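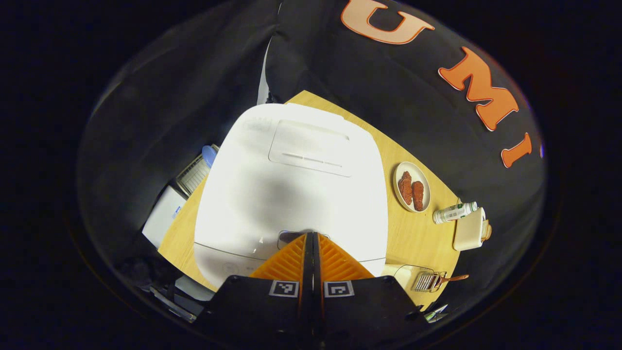

A white rice cooker on a wooden table, with a small oval plate at right

Vurka is a system of self-defense and bystander training developed in the town of Cevosia by Ionuț Ciobanu, a former military police instructor. It combines a small set of physical techniques with practice in speaking to aggressive people, calling for help and leaving safely. It is taught to adults and to teenagers over the age of 14. There are no competitions.

Origins

Ciobanu left the military police after a knee injury and took a job training door staff for nightclubs and hotels. He found that most of the incidents his students reported had been settled, or made worse, before anyone was touched. The close combat course he had taught in the service spent almost no time on this stage. He began writing short role-play exercises to fill the gap, and these became the first part of the Vurka course.

The first public class was held in April in a school gym in Cevosia, with 6 students. A second class opened in the fall. The name comes from the street where Ciobanu lived at the time and has no meaning in the system itself.

Training

The basic course lasts 168 hours, usually spread over a year. Students begin with stance, distance and voice. Striking is introduced in the second month and is limited to open-hand blows, elbows, knees and low kicks. Ground work is taught only as a way of getting back up. Locks and holds, which take longer to learn, are left to the advanced course.

Half of each class is given over to scenarios. One student plays the aggressor, one the target, and the others are passersby. The passersby are not told in advance whether the situation will turn violent. They may step in, distract, phone the police, ask another person for help or stay back and remember details. The instructor stops the exercise and the group goes over what each person noticed.

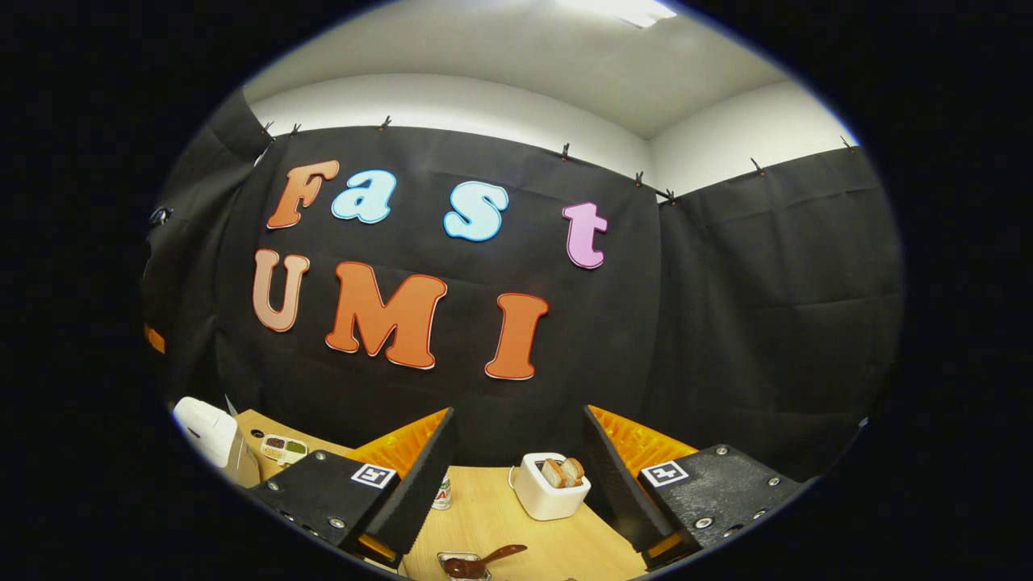
Students are not graded with belts. A student who completes the basic course receives a certificate and may apply for the instructor program, which requires a first aid qualification and a period of supervised teaching. Instructors must repeat the scenario test every two years.

The Tanner drill

The best-known exercise in the system is the Tanner drill, named after the sports hall in which it was first used. The student stands with eyes closed while the room is rearranged around them. On a signal they open their eyes, find the exits, and decide within a few seconds whether anyone present needs help. Later versions add loud music or low light. Several schools of other styles have adopted the drill, sometimes under different names.

Spread

Vurka remained a local system until the training company Mideo bought the right to teach it outside Cevosia. Mideo shortened the course for business customers and offered it to bus companies, hospitals and stores. By the end of the first contract it had trained 3,000 employees and certified 531 of them to lead refresher sessions at their own workplaces. Ciobanu kept control of the full course and did not recognize the short version as equal to it.

Criticism

Instructors from older martial arts have argued that the system gives too little time to sparring, and that its students have few chances to work against full resistance. Others have questioned whether untrained people should be encouraged to step into street conflicts at all. Ciobanu has answered that physical intervention is the last option in the course and that most scenarios are meant to end with a phone call. The advanced course now includes sparring in protective gear.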